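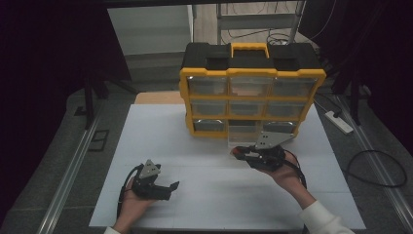

Search this site Enter keywords

Spare parts stock: setting reorder points for small items
Speaker notes, Philomena Dogbe
Grotow maintenance meeting, 7 May 2025

Slide 1. Scope
Covers fasteners, fuses, seals and terminals held at Hornbridge and Sutcliffe. Motors and pumps are handled separately. Pavithra Annamalai takes those after the break.

Slide 2. Current state
Hornbridge carries 2450 line items. Of these, 243 had no issue recorded in the past year. Leave the table up while people find their own area.
Point out that "no issue recorded" includes parts taken without a booking. The two cases can't be separated from the Riltik export.

Slide 3. Reorder point
Daily use times lead time in days, plus safety stock. Write it on the board.
Worked case: M4 washers, 20 a day, lead time 15 days, safety stock 200. Reorder at 500. Order quantity 1000, the supplier's pack size.
Expect a question on lead time. Use the longest of the last six deliveries. The average hides the late ones.

Slide 4. Two-bin method
Suits cheap items with steady use. Draw from the front bin; when it is empty, send the card and move the rear bin forward. Unsuitable for anything with a shelf life unless the bins are dated.
Skip the second diagram if short of time.

Slide 5. Labels
Part number first, description second, location last. Drawer and bin labels use the same order. Old Sutcliffe labels have location first and stay valid until June.

Slide 6. Open points
Who owns the count at Sutcliffe.
Minimum level for seals, still blank in the sheet.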